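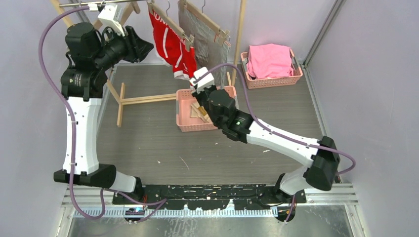
My project was a pretend-it's-real small business called Clindow, which prints custom tea towels for weddings, club dos and staff thank-yous. You send me a logo or your nan's scone recipe in her own handwriting, I put it on cotton. Printing turned out to be the easy bit and drying was the headache! My first lot went over the backs of chairs and the ink picked up creases, so I switched to a wooden drying rack, the same general idea as the one with the washing hanging on it up top, and lost far fewer towels after that.

## What I made

I did 32 towels for the trial run in January, in three colours (navy, rust and a green I'm still not sure about). The ink was Lemach, the blanks came from Vutine. Each towel got ironed on the back once the ink had set, then folded and tied with string - my teacher reckoned the string looked cheap, but customers liked it.

## What it cost

Setting up came to $300, mostly the screen and squeegee. I took $878 over the term, including one big order from Majumder for their end-of-year dinner. They wanted the logo in metallic gold, which clogged the mesh twice. 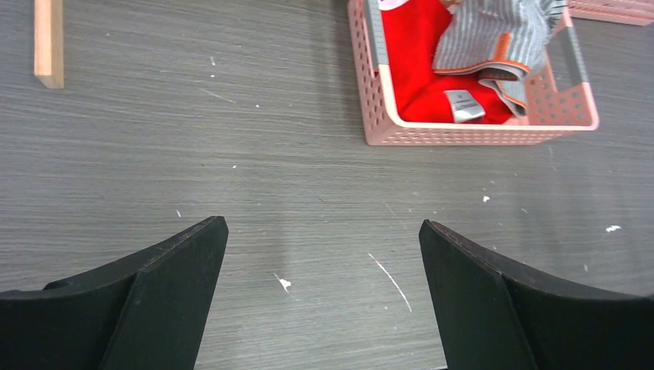
*Fig. 2: Grey tabletop with a streaky wood-grain finish.*

## What I'd change

I'd ask for artwork as a proper file, because blurry phone photos ate up whole evenings. I'd also charge extra for a second colour - lining it up is fiddly and I was doing it for free. Next job is a small run of aprons, if I can find blanks with decent pockets.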